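Cardboard boxes on metal shelving, do you cut handholes or buy them that way?

Posted in Storage and Garage, 18 October 2018

Sewwandi Rathnayake

Hi all, long-time reader and I finally have something to ask! I'm setting up shelves in the carpeted back room where I keep my craft stock and all the stuff I sell at the Welcombe market (mostly fabric, some yarn, a frankly silly number of buttons). I bought two metal units secondhand and they're solid, but now I'm stuck on the boxes. Right now everything is in whatever carton it came in, all different sizes, and getting one down from the top shelf means hugging it to my chest and hoping.

So do I cut handholes in the ones I've got, or start over with boxes that already have them? And where do you put your labels? Mine are on the lids and of course I can't read them once they're up high. The shelves are 80 cm wide if that matters, the listing was in metric and I never converted it.

Oh, and the feet of one unit are digging into the carpet. Is that a problem or am I fussing?

Asanka Marikar

You're not fussing about the carpet! I left a unit on carpet for a couple of years and it ended up leaning, only a bit, but enough that round things rolled to the left. Put a flat piece of board under each foot, bigger than the foot, and check it with a level after you've loaded it (not before, I made that mistake and had to unload the whole thing again).

On the boxes, I'd buy them with the holes already there. I cut my own for a while with a utility knife and they tore at the corners as soon as there was any weight in them. If you do want to cut them, make the hole a rounded oval instead of a rectangle, keep it well below the top edge, and run packing tape around the inside first. The ones I use now came from Khondokar, flat packed, and they've been fine. Yarn you can pile in as high as you like. Buttons, no. Half full at most, they weigh a ton.

Labels go on the short end, right next to the handhole, because that's the end you're looking at when you reach for it. I do two small ones, what's in it on one and the month I packed it on the other. Plain white, black marker, nothing fancy. And turn every box so the hole faces out! Sounds obvious, but I still find one backwards every so often.

If your shelf rails have the little slots all the way along, you can move the shelves up and down to suit the boxes. Do that before you buy anything. I had mine spaced for Murno bins and then had to redo the lot.

murf_in_the_shed

just get plastic tubs. cardboard gets mice

Sewwandi Rathnayake

Thank you Asanka, that's so helpful! The rails do have slots, so I'm going to measure tonight and shift the middle shelf down before ordering. Boards under the feet too. And no mice so far, fingers crossed, but I might do tubs for the good wool.

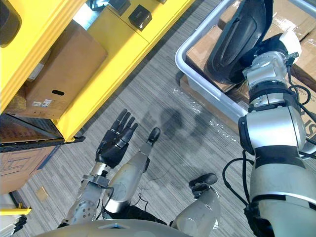 Box with an oval handhole and two small labels, on yellow shelving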